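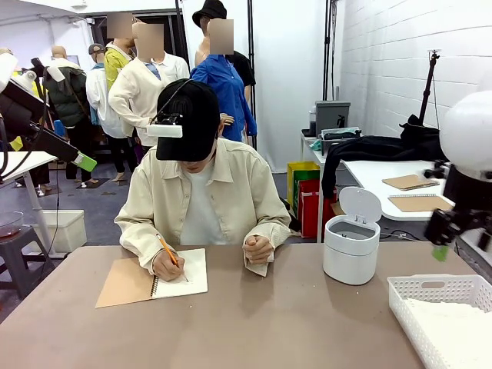
Handwritten session logs at a shared cell: do they count as records?
Our procedure wants a log entry every 40 minutes. Whoever sits at the table writes in a spiral notebook, in pencil. Is that acceptable?
Lucrezia Barbieri

Pencil fails most audits. Use ink, number the pages, and hold the arms in a monitored stop while anyone writes within reach — check your risk assessment for the distance.
Thoa Phan

We scan ours. Pencil was never questioned.
Skorer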